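Sport Event Management, Unit 4
Handout: bidding for and hosting an athletics championship
Tutor: Adhiambo Kariuki

Read this before the seminar. Reading it during the seminar is traditional, but I can see you doing it.

1. Who decides

Most international federations award their championships by a vote of a small council. Cities think they are bidding to the sport. They are bidding to the people in that room, who have sat through many films of sunrises over stadiums and would like to know about the hotel.

A bid normally passes through four stages: expression of interest, candidature file, inspection visit, vote. Weak bids usually die at the second stage, when somebody has to write down who pays for the warm-up track.

2. The candidature file

The Mindham file, which we use all term, runs to 142 pages. Of these, 23 deal with the opening ceremony and two with drug testing. Make a note of that proportion. The council did.

Look for the following when you read it:
- which promises are signed by someone with a budget
- which venues exist
- what "legacy" means on page 9, and whether it still means that on page 118

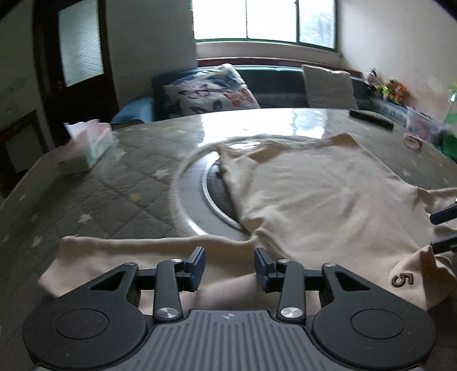

3. The inspection visit

Inspectors come for two or three days. The host plans every minute and the inspectors try to escape the plan. Good ones ask to take the ordinary bus from the athletes' village to the track at the hour the athletes would take it. Stenel, the rival bid in our case, had promised a journey of 20 minutes. On the day it took around twice that, and the mayor filled the time with local history.

Things an inspector will want to see for themselves:
- call room and mixed zone
- medical room, with a door wide enough for a stretcher (do measure it)
- broadcast compound and its power supply
- the road course, walked, including the part behind the bins

4. Money

There are two budgets and they should never be added together in front of a journalist. The operating budget covers staff, transport, beds, timing and so on. The capital budget covers anything made of concrete. Ticket income belongs in the first, and is almost always guessed too high. Mindham assumed full houses for the morning sessions -- anyone who has watched hammer qualifying before lunch will see the difficulty.

Hosting fees are paid to the federation, often in instalments, and the first falls due well before a ticket is sold. Find the dates in the contract and put them on your cash flow chart.

5. After the vote

The loser holds a press conference about lessons learned. The winner holds one about the city's proud history, then goes home and starts looking for a chief executive. Flilldale won its cross-country meeting with no rival at all and still managed to run late, because it had left its road closures until November.

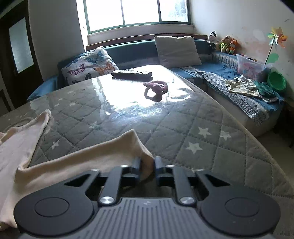 Table with quilted cover, sofa and window behind.

6. For the seminar

Bring one page on the following: if you were advising Mindham, which single promise would you take out of the file, and who would be angry? Name the job, please, and leave out "stakeholders".

Further reading: Odera, chapters 3 and 5. Chapter 4 is about mascots and may be read at your own risk.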